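Guia de arranque da célula Zamik – posto de separação, linha da tarde
Secção 3 – Antes de ligar, simulador e passagem de turno

41 partilhas 3 comentários

Quem já fez a formação da Stalarance pode saltar para o passo 4. Os outros leiem tudo, são dez minutos.

O que muda no posto: deixa de haver apanha manual no tapete. O operador passa a preparar caixas, validar a tarefa no simulador e tratar das rejeições. Mesma equipa, mesmas pausas. O ritmo já não é marcado pela pessoa – é marcado pela célula, e a pessoa pode pará-la quando quiser. Sem pedir autorização. Isto foi acordado em Novembro e continua a valer.

Preparação

1. Confirmar que a porta da vedação está fechada e a chave no quadro. Chave no bolso não conta.
2. Abrir o Kassa no terminal do posto. Entrar com o código pessoal, nunca com o do colega.
3. Escolher o lote. Os lotes normais são de 600 peças. Se aparecer 795 é o lote combinado da Rurkorico – chamar a chefe de turno antes de aceitar.
4. Correr a tarefa no simulador. Sempre, mesmo que o lote seja igual ao de ontem.

NOTA: o simulador não mexe no braço. Pode correr com a porta aberta e gente dentro da vedação, desde que a chave esteja em POSIÇÃO 0.

Verificação na vista da garra

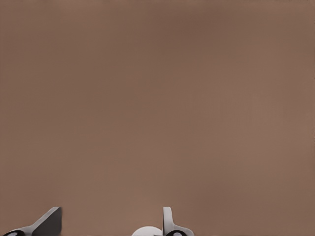
A validação no simulador passou a ser do operador, e é a parte do trabalho que mais gente estranhou. Antes olhava-se para as mãos, agora olha-se para o ecrã. Ver primeiro onde estão os dois dedos cinzentos, em baixo, e depois a peça. Com a peça branca encostada ao dedo da direita e espaço vazio até ao da esquerda, não validar: carregar em RECENTRAR e correr de novo. O fundo castanho liso é só o plano de trabalho do modelo, não procurar lá marcas nem etiquetas. Se a peça só mostrar o topo, mudar para a vista lateral antes de decidir.

5. Peça centrada entre os dedos: carregar em VALIDAR.
6. Peça encostada a um lado: RECENTRAR. Máximo 3 tentativas, depois chamar manutenção.
7. Peça que não aparece em nenhuma vista: cancelar o lote. Não inventar.

CUIDADO: validar no simulador não arranca a célula, mas deixa a tarefa em espera. Quem rodar a chave a seguir arranca mesmo. Avisar em voz alta – quem estiver por perto tem de responder.

Arranque

8. Toda a gente fora da vedação. Fechar, rodar a chave para 1.
9. Velocidade reduzida nas primeiras peças. Ficar ao pé do botão de paragem.
10. Sem rejeições, passar a velocidade normal.

Rejeições

As peças rejeitadas saem para a caixa lateral. São vistas à mão, por uma pessoa, com luz boa. Não voltar a pôr no tapete sem olhar. Escrever o motivo no Kassa – "outro" não serve, a Annatjie Xaba devolve a folha.

Passagem de turno

11. Chave em 0 e no quadro.
12. Dizer ao turno seguinte quantas vezes se recentrou e em que lote. De viva voz, e tambem no caderno.
13. Rodar de posto: ecrã num turno, caixas no outro. Mais de 3 horas seguidas no ecrã cansa a vista e começa-se a validar tudo.

NOTA: os registos do Kassa servem para afinar a célula, não para avaliar pessoas. Dúvidas sobre isto, falar com a Annatjie.

Segue na secção 4 – Limpeza e troca de dedos.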